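Subject: Re: Gripper order for the Kitby bench
Date: Sep 12, 2024

> Do we still need 10 of the hand-held grippers, or can some wait
> until December? Clotthorpe's quote is 892 for the lot.

Nine is enough for now. I would put the difference toward spare fingers - the Paracha set is 263 and fits both versions. The finger width matters most on the switch and socket tasks.

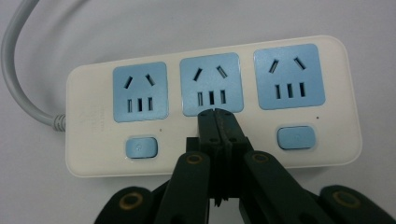

Fingertips at the middle socket of the power strip, left switch button clear of the linkage.

Please ask Clotthorpe to quote the fingers as a separate line. Prumutari can stay in next year's budget.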